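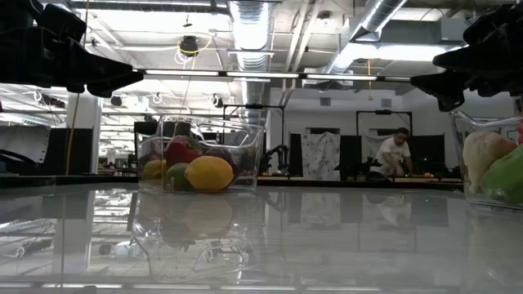

*Fig. 1. Clear bin with produce, including a lemon, a lime and a red bell pepper.*

# Firing schedule and surface defects in kiln-formed glass panels

Project report, studio glass methods, second year
Submitted Sep 21, 2023

## 1. Purpose

The project compared three firing schedules for fused glass panels meant for display in a window. The Edet community hall has asked for a set of panels for its east stairwell, and the existing studio schedule leaves small bubbles between layers. The question was whether a longer hold below fusing temperature reduces the bubble count without rounding the cut edges too far.

## 2. Materials

All test tiles were cut from Ristetine sheet, clear base with a colored top layer, both from the same batch. Tiles were washed, dried on a rack and handled by the edges. Shelf primer was Horex, applied in four thin coats and dried before each firing. The kiln was the Starkus top-loader in the glass room. Its controller was not recalibrated during the project.

Total tiles fired: 209. Of these, 53 were set aside before measurement. Most had chips from cutting; six had primer stuck to the back.

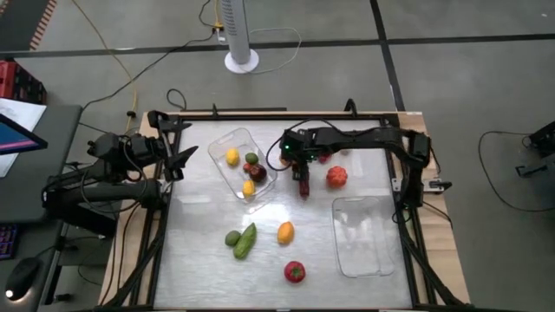 *Fig. 2. Work surface with black frame on a light wooden base board, two arms mounted.*

## 3. Method

Schedule A was the studio default, a steady ramp to full fuse. Schedule B added a 30-minute hold before the final ramp. Schedule C used the same hold for 60 minutes and a slower ramp afterward. The annealing stage was identical in all three.

Tile positions on the shelf were rotated between firings to spread out the effect of the cooler front corner. Each tile was checked against a light box with a 5x loupe. A bubble was counted if it was visible at that magnification and lay more than 3 mm from an edge. Edge rounding was scored from 0 to 4 against a reference set.

## 4. Results

Across all measured tiles the count came to about 4,000 bubbles. Schedule A accounted for more than half. B and C gave similar counts, and the difference between them was smaller than the difference between two repeat firings of B.

Edge rounding was lowest for A and highest for C. Under C, the thin strips used for lettering lost their corners and scored 3 or 4 in most cases. B scored 2 on average, acceptable for the hall design.

Red top layers darkened slightly under C. Greens and yellows did not change by eye. No color measurement was made.

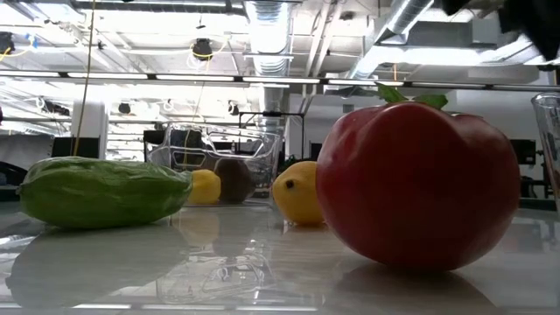 The darkening was checked a second time with tiles from the front row only, and it was still present. It may depend on total time above the hold temperature, but the tests do not separate hold time from ramp rate.

## 5. Limits

Bubble size was not recorded, so one large bubble and one pinpoint count the same. One person did all the scoring and knew which schedule each tile came from. Only one thickness was tested. The hall panels will be 400 mm wide, much larger than the test tiles, and trapped air has farther to travel in a larger piece.

## 6. Recommendation

Use Schedule B for the first full-size panel. Fire it in October, before the kiln elements are replaced, and compare the center of the panel with the outer third. If the center is worse, place small glass spacers at the corners between the layers and repeat.

The firing logs and the scoring sheets are in the project folder, sorted by schedule.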